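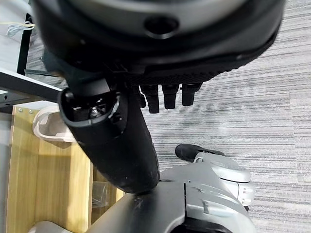
Minutes of the Mamivero workroom users' meeting, held in April at 4 p.m. in the workroom itself, the meeting room having been promised to Dosura. The main business was the floor, and what people keep on it. It was agreed that the floor is for walking on and that shoes come under the same rule as everything else, whether it is one black shoe by itself or a full set. Six people attended, and one more joined for the biscuits.

Minutes of the last meeting
Approved after a correction. The words "mop bracket" should have read "mop budget." The mop bracket remains a separate matter and remains missing.

Matters arising
The shelf order from Kaimal has come. It is the right length and the wrong depth. Kaimal will take it back if we still have the packaging. We do not, having voted last time to get rid of packaging promptly. The shelf stays and will be used for narrow things.

Floor and dust
A long discussion. The Mistex spray was tried on the hard floor for a month and opinion was split between "cleaner" and "shinier." The dust on equipment was raised again. Scuffs were felt to be a fact of life, but specks of dust can be wiped off with the gray cloths, which are to be washed and returned to the hook. The blue cloths are for the sink. A proposal to buy a third color was not seconded.

Shoes
Indoor shoes go on the rack by the door, in pairs. A member asked whether a shoe is left out if its owner is nearby and means to come back for it. After ten minutes this was put to a vote and the answer was yes, narrowly. Anything found on the floor at closing goes in the bin marked Found — the bin, not the area near the bin.

Money
There is 600 in the account and 400 of it is spoken for, mostly by the lock. The remainder was claimed by three separate proposals before the figure had been written down. Deferred.

Key code
The door code is changing from 2076. Members were asked not to write the new one on the door.

Any other business
Dosura would like the long table on loan for an afternoon. Agreed, provided it comes back with the same number of legs. The kettle was mentioned, and the chair ruled that the kettle would need a meeting of its own.

Actions
Label the narrow shelf. Wash the gray cloths. Ask Kaimal about the depth anyway. Look for the mop bracket behind the radiator, again.

Meeting closed at 5:40 p.m. Next meeting in May, same room unless Dosura is finished with the other one.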